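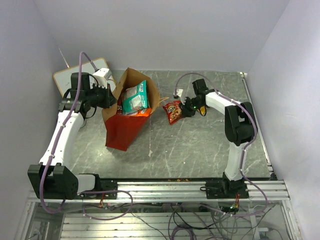
La bolsa Li de papel marrón, abierta, con paquetes de aperitivos dentro y una bolsita roja a su derecha.

NOTA DE PRENSA

Watero estrena en septiembre la bolsa Li, un surtido de picoteo en papel para llevar tal cual

Dostarberg. Llevo meses hablando de bolsas a todo el que se me pone delante, en la tienda, en la cola del pan y en las cenas familiares, así que me hace una ilusión enorme poder contarlo por fin por escrito: en septiembre ponemos a la venta la bolsa Li, nuestro surtido de aperitivos ya preparado, en bolsa de papel y con asa. Se podrá comprar en nuestra tienda de Dostarberg y en el punto de recogida de Pollitz.

Para quien no nos conozca, Watero es una tienda de picoteo. Vendemos patatas, galletitas saladas, frutos secos, maíz, cosas dulces para después de las cosas saladas y unas cuantas rarezas que traemos porque nos gustan a nosotros (y que a veces nos acabamos comiendo nosotros, todo hay que decirlo). Empezamos con dos estanterías y un mostrador, y hoy las estanterías llegan al techo y hay que pedir la escalera para alcanzar el regaliz.

La idea de la bolsa nos la dieron los clientes. Entraban con prisa, camino de un cumpleaños o de la estación, y nos decían: «Ponme un poco de todo, lo que tú veas». El año pasado preparamos así 3.809 bolsas, improvisando cada una en el mostrador, con la cola dando la vuelta a la nevera. Me encantaba hacerlo, de verdad, pero había tardes en las que entre elegir, cambiar de opinión y volver a elegir se nos hacía la hora de cerrar. La bolsa Li es ese mismo «lo que tú veas», pensado con calma y listo para coger.

Qué lleva

Hay dos tamaños. La pequeña trae cuatro paquetes y la grande trae nueve. En las dos mezclamos salado y dulce, y en las dos hay siempre un paquete sorpresa que cambia cada mes. No voy a decir cuál es el de septiembre, aunque en la tienda ya me lo han intentado sacar de todas las maneras posibles.

Todos los paquetes van cerrados de fábrica, con su etiqueta y su lista de ingredientes a la vista. Lo digo porque nos lo preguntan mucho: no abrimos nada ni lo pasamos a bolsitas nuestras. Si en casa hay alguien con alergias, se puede mirar paquete por paquete antes de pagar, y si hay uno que no conviene, lo cambiamos en el mostrador por otro de precio parecido. Tendremos además una versión sin frutos secos entre los ingredientes, solo por encargo. Las posibles trazas dependen de cada fabricante y hay que consultarlas en la etiqueta.

La bolsa pequeña cuesta 10 euros. El precio de la grande lo anunciaremos en el escaparate el mes del estreno, porque todavía estamos cerrando números con un proveedor y no quiero prometer una cosa y cobrar otra.

La bolsa en sí

Aquí me pongo pesada, lo aviso. Hemos probado muchísimas bolsas. Unas eran preciosas y se rajaban por la base, otras aguantaban lo que les echaras y parecían sacos de cemento. Al final nos quedamos con una de papel marrón con la parte de abajo en rojo y asa plana, también de papel. El rojo fue motivo de discusión durante semanas — yo quería verde — y reconozco que perdí con todas las de la ley: se ve desde la otra acera.

El asa plana tiene su gracia. Se dobla hacia fuera cuando estás llenando la bolsa y no estorba, y luego se recoge sin hacer bulto. Las de cordón que usábamos antes se enredaban unas con otras en el cajón y siempre salían de tres en tres.

También hemos aprendido a llenarla, que parece una tontería hasta que te llega un cliente con las patatas hechas harina. Lo que pesa va al fondo y pegado a las paredes. Los paquetes altos, de pie, cerca de la boca, para que se vea algo apetecible nada más asomarse. Los que van inflados entran al final y sin apretar: si hay que empujar, es que sobra un paquete o falta bolsa. Las bolsitas pequeñas son las últimas, en los huecos que quedan arriba. Yo las dejo siempre fuera, al lado, hasta que lo demás está colocado, y luego voy buscándoles sitio como si fuera un rompecabezas.

Una cosa que descartamos fue el relleno de papel picado. Quedaba muy de regalo, sí, pero abultaba más que la merienda y acababa por el suelo del coche. La bolsa Li no lleva relleno de ninguna clase. Si alguien la quiere para regalar, le ponemos una cinta en el asa y una tarjetita, sin coste.

Traer la bolsa de vuelta

Quien vuelva con su bolsa vacía y en buen estado puede rellenarla en la tienda eligiendo los paquetes de uno en uno, y le descontamos el precio del papel. No hace falta tique ni apuntarse a nada. Pedimos solo que no tenga manchas de grasa y que el asa siga en su sitio. Las que ya no dan más de sí las recogemos igualmente en el cajón de la entrada para llevarlas al contenedor de papel.

Dónde y cuándo

La bolsa Li estará en la tienda de Watero en Dostarberg desde primeros de septiembre, en la mesa que hay nada más entrar, a la izquierda. En Pollitz funcionará por encargo: se pide por la mañana y se recoge a partir de las cinco de la tarde. Para fiestas de colegio, excursiones u oficinas conviene avisarnos con unos días de margen, sobre todo si se quieren bolsas grandes, porque ocupan lo suyo y nuestro almacén tiene el tamaño que tiene.

Durante el primer mes habrá una bolsa abierta en el mostrador para que se pueda curiosear lo que trae sin tener que andar deshaciendo las demás. Y habrá cata, claro. Pondremos unos cuencos por la tarde con algunos de los productos del surtido (el de la sorpresa no, insisto), y agradeceremos mucho que la gente nos diga con franqueza qué quitaría y qué repetiría. Con esas respuestas decidiremos el surtido de otoño, que ahora mismo es una lista llena de tachones pegada a la puerta de la nevera.

Sobre Watero

Watero es una tienda independiente de aperitivos y dulces con sede en Dostarberg y punto de recogida en Pollitz. Vende paquetes sueltos, surtidos y encargos para celebraciones.

Contacto para medios

Los periodistas que quieran probar la bolsa Li pueden pedir una en el mostrador de Dostarberg identificándose como prensa. Atendemos entrevistas por la mañana, antes de abrir, y el café lo ponemos nosotros.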